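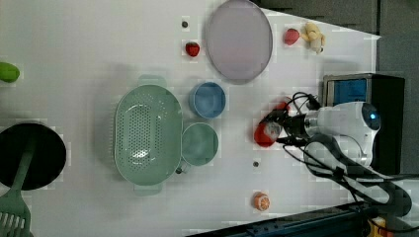

Questions I get a lot

I'm Friederike Hinrichs and I run the Landdale toy lending shelf out of the old dry cleaner's on the corner, next to Jurow Shoe Repair. People mostly ask me things while holding a toddler and a set of car keys, so I don't always give them the full answer. This page is the full answer (or as full as I can manage). Last updated June 24, 2019.

How does borrowing work?

You come in, you pick out a bin, I write your name on a card and off you go. Bins are packed by theme: play kitchen, trains, building blocks, dress-up, puzzles, doctor, farm. You keep a bin for 30 days and then bring it back and swap it for another one. You can have two bins out at once if you have more than one kid, and if you have one very busy kid, come talk to me, I'm a soft touch.

What does it cost?

Membership is $40 a year per household. That's the whole fee, there's nothing extra per bin. Grandparents can share a membership with the parents even if they live at a different address, just tell me both names when you sign up so I'm not hunting through the card box for you.

I take cash and checks. Cards work on the days the reader feels like working.

Can I look at what you have before I drive over?

Sort of! There's a printed list taped inside the front window and I email a newer copy to members at the start of every month. It doesn't tell you what's checked out, though, so if you have your heart set on something for a birthday, call first. The shelf holds some 700 toys if you count every puzzle and every bag of animals separately, and the list is still missing a lot of them. I'm typing it up as I go.

What's good for a two-year-old?

Anything they can fill up and dump out again. I mean it. Parents come in looking for something clever with letters on it and the kid goes straight for the shape sorter and spends the whole visit putting blocks in and tipping them on my floor. Chunky vehicles are good too, and the big wooden farm.

I'd skip the marble runs and the dollhouse furniture until they've stopped putting things in their mouths. Those bins have a red sticker on the lid so you don't have to open them to find out.

And for older kids?

Board games start on the third shelf, and the Tello building sets are right under them. The Tello sets are the most borrowed thing I own, so there's a waiting list, and you can add your name to it by phone. Kids of eight or nine who say they're too old for the toy shelf generally change their minds when they see the train bin. I've watched it happen with my own nephew, who came in sulking and left with both boxes of track.

What's in the play kitchen bins?

Every one is a bit different. They've been put together from donations over the years, so one will have lots of cups and no teapot and the next is the other way around. All of them have something to cook in, something to stir with, and things to eat. If your child only cares about one part of it (mine only ever wanted to pour), tell me and I'll mix you a bin from the spares drawer.
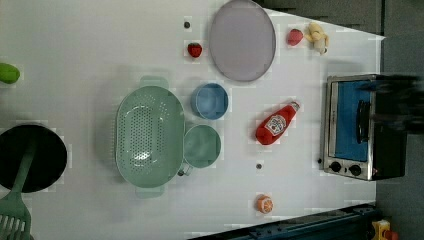
Frying pan, spatula and colander

Do I have to clean the toys before I bring them back?

Yes please! Plastic things can be washed in warm soapy water and left on a towel to dry. Wooden things just get a damp cloth, and please don't soak them, the paint lifts and then I have to retire them. Costumes go in a cool wash. You don't need to be fussy about it. I go over everything again on my end before it goes back on the shelf.

If somebody in the house has been sick, hang on to the bin until everyone's better. I'll move your due date.

We lost a piece. Are you mad?

No. Pieces get lost, they turn up under the couch in October when you move it for the vacuum, and you drop them through my mail slot in an envelope. I have a whole drawer of things that came back that way. Just leave a note in the bin saying what's missing so the next family doesn't spend an evening looking for it.

If a whole toy is broken or gone, I'll ask you to chip in what I'd pay for it secondhand. For most things that's a couple of dollars.

What if I'm late?

There aren't any late fees. I'll call you, and then I'll call you again, and I'm told the second call is worse than a fee. If nobody's waiting for the bin you can renew it over the phone, once.

Do you take donations?

I do, and I love getting them, but please ask before you bring a carload. The back room is small. I can always use wooden train track, complete puzzles, dress-up clothes in bigger sizes and picture books in any language. I can't take stuffed animals, car seats, anything with a cord, or ride-on toys that won't fit through the front door (measure it, I learned this one the hard way with a fire engine).

Can I borrow for a daycare or a party?

Daycares, yes, on the same membership, and Osian Llewellyn can drop bins off if you're on his side of town. He drives the Mivis bread route in the mornings and is very good about it. For parties I lend the big parachute and the tunnel, both for one weekend at a time. Book early in summer.

Can my kid play there while I choose?

Of course. There's a rug, a low table and a basket that never gets lent out, so they're welcome to anything in it. Coffee's on the windowsill for you. The one thing I ask is that the basket toys stay in the shop, so have a quick look in the stroller before you leave.

My question isn't on here.

Call the shop, or leave a note in the mail slot with your phone number on it. I check it every morning when I open up.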